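# Chapter 8: Worktops and Working Space

Chapter 7 dealt with the kitchen as a room: doors, windows, the position of the sink, and the paths people take between them. This chapter deals with the flat surfaces inside it. By the end you should be able to measure the working space in a kitchen, compare the main worktop materials, and advise a household with a fixed budget.

You will need the plan you drew at the end of Chapter 7. If you worked in pairs, use your own copy.

## 8.1 Three kinds of space

The space on a worktop is divided in this book into standing space, working space and landing space.

**Standing space** is taken up by things that stay where they are, such as a kettle, a bread bin or a toaster. It is lost to the cook for most of the day.

**Working space** is where food is cut, mixed, rolled and put on plates. It needs to be deep enough for a board with a bowl behind it.

**Landing space** is the stretch beside a cooker, oven or fridge where a dish can be put down at once. It can be narrow, but it must be kept clear. A landing space with a fruit bowl on it has become standing space. 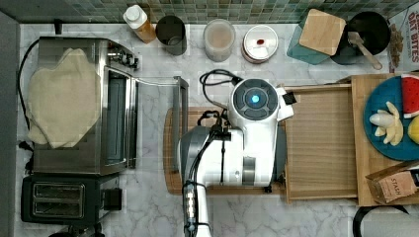

*Figure 8.1. Grey-veined worktop with a mosaic tile backsplash. The boards and tray are on working space.*

The same stretch of worktop can change from one kind to another during a meal. A plan should therefore be marked up twice, once for the kitchen at rest and once for the kitchen in use. Students often mark up only the first and then find that their design has plenty of room on paper and very little at supper time.

A useful minimum for working space is a clear run of 800 mm. Below this, people begin to use the table, the top of the fridge or the draining board. For landing space beside an oven, 300 mm is enough for one dish. These figures are used in all the exercises in this chapter. Where the kitchen is used by someone who works sitting down, turn to section 8.6, which gives heights and knee clearances as well.

## 8.2 Small appliances

Small appliances are the usual cause of lost space. A family may own eight of them and use two daily. The rest could be stored in a cupboard, but lifting a heavy mixer out of a low cupboard is hard work, and a machine that is hard to reach is soon left out for good.

When you survey a kitchen, list each appliance under one of these headings:

- used every day
- used every week
- used less often

Ask the people who live there. Their first answer is often what they would like to be true, so ask again about the past week in particular. Note the length of the lead and where the nearest socket is. An appliance can only stand where its lead reaches, and a badly placed socket will fix the layout of a whole worktop.

Allow for the space around an appliance too. A toaster needs clear air above its slots and nothing that could burn hanging close by while it is on. An oven with a drop-down door needs room in front for the door as well as the body. Check the maker's instructions for gaps at the back and sides; they vary a good deal between models.

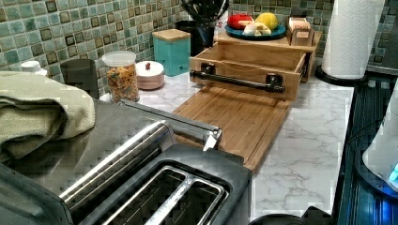

Iveta Vondráček takes a harder line on this question and would put away everything that isn't used daily, mixer included. In her view a household that cannot face lifting a machine out of a cupboard does not need the machine, and the money is better spent on a longer run of worktop.

Most designers would not go as far as that. There is a middle course in the *appliance shelf*, a strip at the back of a deep worktop or just above it. It works well where the worktop is deeper than the standard size, and poorly where it is not. In a rented flat it may be the only change the tenant is allowed to make.

## 8.3 Worktop materials

The choice of material affects cost, weight, upkeep and noise. Table 8.1 at the end of this section gives the full comparison. The main points are as follows.

**Laminate** is cheap, light and easy to wipe. It scorches under hot pans, and once the edge has let in water it swells and cannot be put right. It is sold in many printed patterns, marble among them.

**Solid wood** is warm to the touch and quiet. It can be sanded, but it needs oiling, and the area by the sink needs it most.

**Marble** stays cool, which suits pastry. Lemon juice and vinegar dull its polish — sometimes within minutes — and it should be sealed. The slabs are heavy, and the cupboards below must be level before fitting starts.

**Granite** is harder and takes less care. It costs more to cut.

**Stainless steel** can be scrubbed and does not mind heat. It scratches and it is loud.

None of these should be used as a cutting surface. A board protects both the worktop and the knife. Choose one that is heavy enough to lie still, or put a damp cloth beneath it.

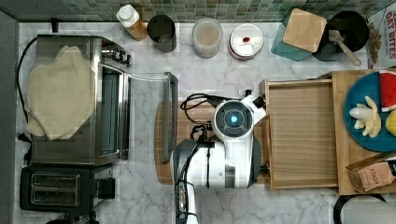

Tatiana Hrnčiar remarked, on reading a draft of this section, that people choose a worktop by its colour and only learn its habits later. She asked for a warning about samples. A piece the size of a playing card tells the buyer very little about a veined or patterned surface, and she would ask the supplier to show a full sheet or slab.

## Before you go on

1. Mark standing, working and landing space on your plan in three colours, first at rest and then in use.
2. Find the longest clear run of working space. Does it reach 800 mm?
3. The Lukáč household in Appendix B has 14 appliances and one double socket. Suggest where each should be kept.

Section 8.4 begins with joints and edges. Have your marked plan beside you.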